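**Re: [sewing-list] Lining for the June show pieces**

15 Jun 2019

> Has anyone used the Pondura viscose lining under a bias-cut skirt? I have 14 meters of it left over and would like to use it for the Randbridge show, but I'm worried the hem will drop unevenly. Would you cut the lining on the bias too, or on the straight grain?

I used it last spring for a set of evening skirts. Cut it on the straight grain, with a little extra width at the hip. On the bias it grew 3 cm on one side in a single night, and I had to level the whole hem again.

Hang the skirt and the lining separately for two days before you join them at the waist. Clips at the hem help if the outer fabric is light.
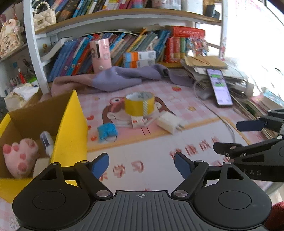
For the outer layer I would stay with the Aguiar crepe. It takes a rolled hem well and doesn't mark under the iron. The satin from the same range is nicer on the hanger, but it shows every pin hole — I wouldn't put it on a runway.

On the schedule: Retholm wants the final list of looks by Friday. We have 46 entered so far and 11 of those still have no fitting time. If one is yours, please reply to me off-list with the look number and the model's shoe size.

Steamers will be backstage, but bring your own pressing cloth.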